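I finally tackled the junk drawer in April, and my one big tip is this - don't buy a single organizer until you've tipped the whole thing out! I had 19 dead pens in mine, plus a key for a door we haven't owned since the Tennant Street house.

Sort by where you use stuff, because "kitchen things" is way too big a pile. Tape and scissors live by the mail now, and batteries went to the hall closet (standing up, so they don't roll around every time you pull the drawer).

My neighbor Jeanie Yule lines her drawers with old place mats, cut a hair too big so they grip. I tried it and I'm a convert.
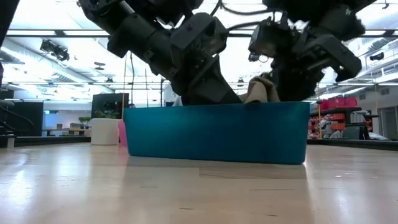
Reading time: 2 min

A long bin with smooth sides is so easy to wipe out, and I like a bright color for anything the kids have to put back themselves. Measure the shelf first, though - I've been burned by a rim that stuck out too far.

Next up is the spice shelf, wish me luck!

Get our newsletter - household tips every other week. Sign up

Contact | © 2019 Cutport Home | Back to top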